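**Orel floor cleaner for marble and stone - 540 ml concentrate**

Back in stock. Same bottle, new cap (the old one leaked, we know, sorry). Made for us by Sunden, sold here and from the Dondham counter.

For polished marble, marble-pattern tile, terrazzo, most sealed limestone. Not for slate. Not for wood, cork or anything waxed.

pH neutral, so no vinegar, no lemon, no acid of any kind. Acid is what takes the shine off marble - those dull rings you get under a juice glass are etching, not dirt, and no cleaner will lift them. You need a polishing powder for that, see further down.

**What you get**

- 540 ml bottle of concentrate
- measuring cap, marked at 6 ml and 12 ml
- folded leaflet, English only for now

Refill pouch is 300 ml, sold seperately. No cap with the pouch so hang on to yours.

**How much to use**

One small capful, 6 ml, to a litre of warm water. Two if the kitchen's greasy. More than that and you'll get streaks, and then you'll write to us about streaks. Most of the emails we get are this. Use less.

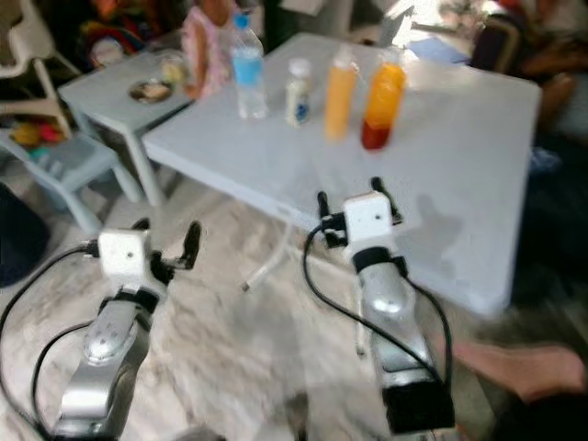 Sweep first. Properly, or a dust mop if you have one. Grit under a wet mop scratches the polish and you won't see it till the sun's low and then you'll see all of it.

Flat mop, microfibre, wrung hard. Do a strip, overlap, move back. No rinse needed at normal strength. Change the water when it goes grey - for a room with a lot of foot traffic that can mean twice.

Pale floors with grey veining are the ones people worry about most. Fine with Orel. Very dark marble shows every smear whatever you use, so buff with a dry cloth after. Old socks do it.

**Is it real marble?**

Matters less than you'd think for this product, but it matters for everything else. Porcelain with a printed marble pattern is tough and doesn't etch. Look for a repeat in the veining, same swirl turning up again across the room. Chipped edge helps too - if the colour underneath is different it's printed. Still not sure, send a photo to Aileen Lacson at the Dondham counter, she looks at them when she has a minute.

**Furniture on stone floors**

Felt pads under chair legs. Rubber ones can leave a yellow mark on real marble and it doesn't come out. Lift fridges and cabinets, don't drag. Metal feet will rust if water sits round them, and rust goes into the stone, so dry along the bottom edges after mopping. A folded tea towel pushed along with your foot will do.

Under a fridge do it every couple of months. Unplug, doors taped, two people for a big one.

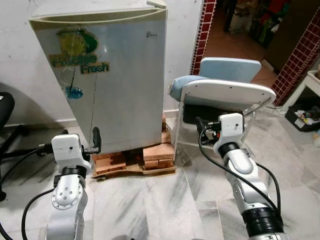 *Dondham, 1st February*

Stock note. 317 bottles in this batch, already going quicker than we planned. Pouches are fine, plenty of those. Next delivery from Sunden not confirmed yet so we're not taking back orders, please don't phone about it, the page will change when there's a date.

The December batch had a slightly stronger smell - same formula, the scent was measured heavy. Safe to use. If you realy can't stand it bring it back with the receipt and we'll swap while we have stock.

Labels on this batch say "shake well". You don't have to. Left over from the stone soap label and we didn't catch it.

**Goes with**

- Baluyot flat mop, wide head, washable pad. The one we use in the shop
- Baluyot spare pads, pack of two
- Sunden polishing powder, for light etching on real marble only. Try a hidden corner first
- Sunden sealer. Once a year in a kitchen, less elsewhere. Drip a bit of water on the stone, if it darkens it's due

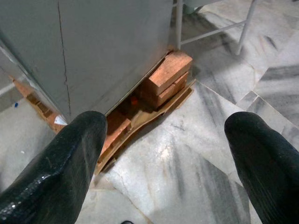
**Questions we get**

**Can I put it in a spray bottle?**
Yes, same dilution. Make it fresh, it goes cloudy after almost a week.

**Steam mop?**
Not on real marble. On porcelain, plain water in the tank, nothing of ours.

**Bathroom walls?**
Fine. Won't shift limescale though, it isn't acid.

**Pets, toddlers?**
Keep them off till it's dry. Bottle up high, cap on.

**Underfloor heating?**
Turn it down first or it dries in lines.

**Trade orders?**
By the box, ask Hok-lam Wei. Collection from Dondham only at the moment, delivery on boxes is being sorted out.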